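I turned 18 in June and registered to vote the same week, mostly so people would stop asking me. Since then I have been told by teachers, by my aunt and by a man outside the Flustham library that my generation is going to change everything. I would like to see some evidence.

Take the city council race here. Hakim Manurung's campaign put out a press release bragging that 940 students had signed up at its table on the Demissie campus. It was treated as news. Then came the election, and the campus precinct counted 244 ballots. I was one of them. I waited behind two people, and one of them was a professor.

The usual answer is that young people need to be "reached." Young-sook Wi, who lost the same race, reached us plenty. She had the videos and the stickers, and she came to the dorms on a Sunday night and ate our bad pizza. I liked her. I voted for her. But I can't remember one thing she said about rent, and rent is what my roommates and I talk about when no candidate is in the room.

Signing up is easy. You write your name, you get a sticker, and somebody takes your picture. I did it twice, at two different tables, and felt great both times. What I did not do was read the bus budget, or go to the meeting where the council cut the late route -- the one half my floor rides home from work.

So I am tired of being called the future. Ask me whether I know who my council member is in a year when there's nothing on the ballot. Right now I'd have to look it up, and I'm supposed to be one of the engaged ones.
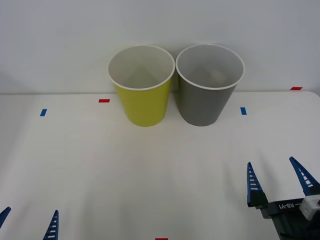

Two paper cups, one yellow-green and one gray.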